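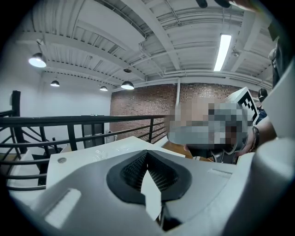 Robotik & Automatisierung | Methoden
Lesezeit: 4 Minuten

3.2 Registrierung von Kopf- und Greiferpose

Die Trajektorien in Esulari werden mit einem handgeführten Greifer aufgezeichnet, dessen Kamera über ein Fischaugenobjektiv verfügt. Für die Auswertung wird neben der Greiferpose auch die Kopfpose der beteiligten Personen benötigt. Beide Größen liegen zunächst in getrennten Koordinatensystemen vor: Die Greiferpose stammt aus einer visuell-inertialen Odometrie mit eigenem Ursprung, die Kopfpose aus dem Trackingsystem des am Kopf getragenen Geräts. Die Transformation zwischen beiden Systemen ist unbekannt und ändert sich mit jedem Neustart eines der Geräte.

Frühere Fassungen der Pipeline bestimmten diese Transformation über eine feste Markertafel, die zu Beginn jeder Sitzung mit beiden Geräten betrachtet werden musste. Das Verfahren ist genau, setzt aber voraus, dass zwischen Kalibrierung und Aufnahme keine der beiden Karten neu initialisiert wird. Am Standort Gulside war diese Voraussetzung häufig verletzt, vor allem bei Ortswechseln innerhalb des Gebäudes. Die betroffenen Episoden ließen sich nachträglich nicht mehr registrieren.

Wir verwenden daher einen quadratischen Passermarker, der direkt am Kopfgerät befestigt ist. Sobald der Marker im Bild der Greiferkamera liegt, liefert jede Detektion eine Schätzung der relativen Pose zwischen Kamera und Kopfgerät. Zusammen mit den beiden zeitgleichen Einzelposen ergibt sich daraus eine Hypothese für die gesuchte Transformation. Eine gesonderte Kalibrierphase entfällt, sofern der Marker im Verlauf der Episode oft genug sichtbar ist.

3.2.1 Detektion im Fischaugenbild

Die Detektion erfolgt auf dem unentzerrten Bild. Eine vollständige Entzerrung in eine perspektivische Ansicht würde den Randbereich entweder abschneiden oder so stark dehnen, dass die Ecken des Markers nicht mehr subpixelgenau lokalisiert werden können. Stattdessen wird zunächst eine grobe Kandidatensuche mit dem Detektor aus Jirneo durchgeführt. Für jeden Kandidaten wird anschließend eine lokale virtuelle Lochkamera erzeugt, deren optische Achse auf den Schwerpunkt des Kandidaten zeigt. In diesem Ausschnitt werden die vier Ecken verfeinert und mit dem Kameramodell auf Sehstrahlen zurückgerechnet.

Abbildung 3 zeigt eine typische Ansicht aus der Greiferkamera. Der Marker sitzt schräg am weißen Kopfgerät und hebt sich deutlich von der dahinterliegenden Ziegelwand ab. Die untere Bildhälfte wird weitgehend vom Greifer selbst eingenommen, Geländer und Deckenträger erscheinen zum Rand hin gekrümmt. Das Gesicht der Person ist durch ein grobes Mosaik verdeckt. Die Anonymisierung wird nach der Detektion angewendet; ihr Bereich wird so gewählt, dass die Markerfläche für spätere Neuberechnungen erhalten bleibt.

Zwei Eigenschaften dieser Ansichten wirken sich auf die Kandidatensuche aus. Erstens verdecken Gehäuse und Finger des Greifers einen großen Teil des Sichtfelds, wobei die Fingerstellung mit der Öffnungsweite variiert. Für das Gehäuse wird eine statische Maske verwendet, für die Finger eine von der Öffnungsweite abhängige. Zweitens liegen bei aufwärts gerichteter Kamera oft Leuchten im Bild. Die automatische Belichtung reagiert darauf mit einer Absenkung, die den Kontrast der weißen Markerfelder verringert. Der Schwellwert wird deshalb lokal bestimmt — global gesetzte Schwellwerte führten in den Vorversuchen zu Aussetzern, sobald eine Leuchte in das Sichtfeld eintrat.

3.2.2 Robuste Schätzung

Die Pose eines einzelnen planaren Markers ist bei kleiner Abbildung und nahezu frontaler Ansicht mehrdeutig. Beide Lösungen der Eckpunktgleichungen werden beibehalten und als konkurrierende Hypothesen in die Schätzung übernommen. Die Auflösung der Mehrdeutigkeit erfolgt erst über den gesamten Verlauf: Die korrekte Lösung führt in allen Bildern auf annähernd dieselbe Transformation zwischen den Karten, die gespiegelte streut mit der Blickrichtung.

Der Versatz zwischen Marker und Bezugssystem des Kopfgeräts wird einmal je Gerät mit dem Verfahren nach Dwivedi bestimmt und danach konstant gehalten. Der Zeitversatz der beiden Uhren geht als zusätzlicher Parameter in die Optimierung ein. Minimiert wird der Reprojektionsfehler der Markerecken mit einer robusten Verlustfunktion, wobei Detektionen bei hoher Winkelgeschwindigkeit des Greifers geringer gewichtet werden. Liegen weniger als 12 gültige Detektionen vor, wird keine Transformation ausgegeben und die Episode als nicht registriert gekennzeichnet.

Eine Neuinitialisierung innerhalb einer Episode wird als Sprung in den Residuen erkannt. In diesem Fall wird die Episode an der Sprungstelle geteilt, und beide Abschnitte werden unabhängig voneinander geschätzt. Eine Verknüpfung der Abschnitte über die Bewegung der Person wurde erprobt, aber wegen der unsicheren Annahmen über die Kopfbewegung verworfen.

3.2.3 Ergebnis der Registrierung

Das Verfahren wurde auf 2.661 Episoden aus Gulside angewendet. Davon blieben knapp 455 ohne Transformation. Eine Durchsicht dieser Fälle ergab als häufigste Ursache, dass der Marker während der gesamten Episode außerhalb des Sichtfelds lag oder vom Greifer verdeckt war. Bewegungsunschärfe trat seltener als alleinige Ursache auf. Sie verringerte jedoch auch in registrierten Episoden die Zahl der verwertbaren Detektionen, insbesondere bei schnellen Umgreifbewegungen.

Gegenüber der Markertafel ist die Streuung der geschätzten Transformation größer, vor allem in der Rotation um die Blickachse der Kamera. Für die in Abschnitt 4 beschriebene Zuordnung von Kopfausrichtung und Greifziel ist diese Streuung unkritisch, da dort nur grobe Richtungsklassen unterschieden werden. Für Auswertungen, die eine genaue Fixationsrichtung erfordern, ist die Registrierung ohne weitere Stützpunkte nicht ausreichend.

Offen ist der Fall mehrerer Personen mit gleichartigen Kopfgeräten. Die Markerkennungen sind zwar eindeutig, die Zuordnung zum jeweiligen Trackingdatenstrom erfolgt derzeit aber über eine manuell gepflegte Tabelle. Vertauschte Einträge fallen in der Regel durch hohe Residuen auf. Bewegen sich die Personen während der Aufnahme kaum, kann eine falsche Zuordnung dennoch eine scheinbar konsistente Transformation liefern. Solche Episoden werden anhand der Gesamtbewegung des Kopfgeräts markiert und aus der quantitativen Auswertung ausgeschlossen.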